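Week 4 notes – sharing a bench with two arms

Welcome back, everyone! Before we get to the marked exercise I'd like to spend a little time on good practice around a paired setup, so do read this through before you come to the Plandale lab.
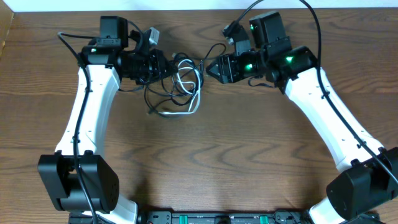 Page last changed: 10/27/18 by Fatima Du Plessis

With the grippers nearly touching over a tangle of cables, you've got two hazards in one spot – the arms can meet each other, and a loose loop can catch on a jaw. Agree on who calls "stop" before anyone starts a program. Treat a green light as meaning live, and keep your hands well back. The cable clips on the white links stay done up, please, even if you're in a hurry. Rule 132 in the lab book covers the rest.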